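Stop paying by the demo

Spent most of Wednesday in a back room in Carkville, hands on the controls, and came home cross. Not with the robot. With the way we pay people to teach it.

Quick version for anyone outside the trade. You drive the arms, robot records, do it again. And again. Firms like Citent want numbers. 400 good runs of a pouring task by Friday, then 60 of something fiddlier. Nobody asks how they were done. Just how many.

So people get fast. Same approach, same angle, cup in the same place every time becuase it's the easy place. I did it too, by mid afternoon I was hardly looking. 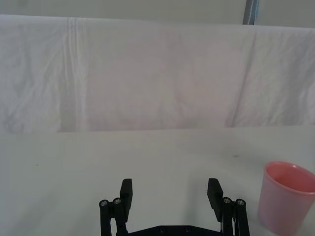

And this is my gripe. A fast run and a good run are different things. Tumelo Shabalala taught me to drive these and she used to make us pause before the reach. Just a beat. Look at the cup, decide, go. Her runs were slow and her totals were rubbish and I'd still take sixty of hers over a thousand of mine from Wednesday. Open the fingers early. Come in low. Leave yourself room to be wrong.

Anas Slaoui at Billuma doesn't agree, we've argued about it twice since April. He says volume sorts it out, the sloppy ones wash away. His last set was 1,609 runs and he is very proud of it. Fine. But how many were the same run? If one tired person does one tired movement all day you've got a big pile of that movement and not much else.

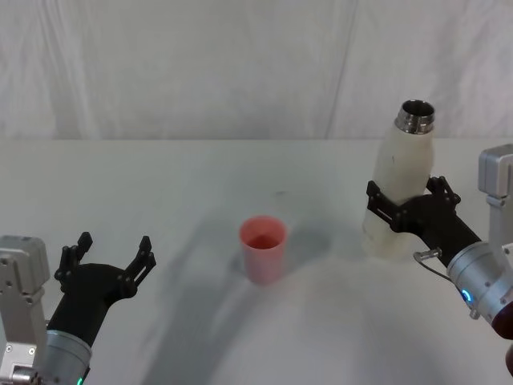 Pouring shows it up worst. Two hands, and a beginner forgets the one that isn't busy. They park it any old where. Then that's in the data, and the robot learns that the spare hand lives there, for ever. A careful driver has it somewhere useful. Takes longer. Pays less, as things stand.

Pay by the hour. Throw in a bit for variety, move the cup, change the bottle, swap drivers at lunch. Hamdy tried hourly rates on a job of 1,025 runs and yes it overran, and yes there was moaning about the bill. I'd have that data over anyone's, I've seen the replays.

If you want a robot with manners you have to pay for the slow runs. I'm back in on the next job and I'll be doing the pause, totals or no totals.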